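Timport > About us > Come and see us

About us, and what happens at an open day

Hi, I'm Iresha Biswas, and I look after the visitor program at Timport. We're a small robotics outfit in Orkville, upstairs from a tile showroom, and we teach two-armed robots to do ordinary kitchen and packing jobs.

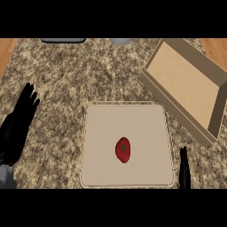
People usually find this page after they've booked an open day and want to know what they're in for, so I'll start with that. You come up the stairs (there's a lift round the back if you'd like it), you sign the book, and I put the kettle on. Then Ashraful Nanayakkara takes over and runs the demonstration, which begins in the simulator. Everything we ask a robot to do on a real bench gets tried on a computer-rendered counter first, with a tray, a cardboard box, a tomato, whatever the job calls for. You can drop a rendered tomato as often as you like and there's no mopping up!

Ashraful is my co-founder and he does the simulation side. He's a patient sort of teacher and he'll happily stop halfway through a run to answer a question, so please ask. The tomato gets the most questions by far. It's an awkward thing to pick up when you think about it – roundish, shiny, easily bruised – and the robot has to work out which hand is better placed, where the fingers should go and how to get across to the box without clipping the side on the way in. Our software for all that is called Pramanik, and it's the bit we're proudest of. It's also the bit that keeps us at work past dinner.

After the simulator we go through to the workshop and you can have a go at steering a pair of arms yourself. Kids are miles better at it than their parents, generally. We run 2 arms per bench and 9 people per group, and we've stuck to that because the workshop gets pretty squashy with any more.

How did we get started? I was doing quality checks at a fruit packing shed and Ashraful was building training software for crane operators. We met at a demo that went badly for everybody, got talking over a truly awful sausage roll, and kept in touch. Our first proper customer was Oseden, a meal-box company on the other side of town, and they're still with us. They lent us a corner of their kitchen when we had no bench of our own, and half our colour charts for ripe and not-so-ripe veg came out of that arrangement.

The first open day was on 1/2/18 and we'd put out chairs for a dozen. We had 77 people through the door! I ran down to the tile showroom to borrow stools, and my favourite mug has never been seen again. Since then we've had 1389 visitors sign the book, including school groups, a quilting club and one very thorough retired plumber who came back with written notes about our hoses.

If you'd like to bring a class or a club, send us a note through the contact page with your preferred week and the ages of anyone under sixteen. Closed-in shoes for the workshop, please, and there's street parking on the showroom side.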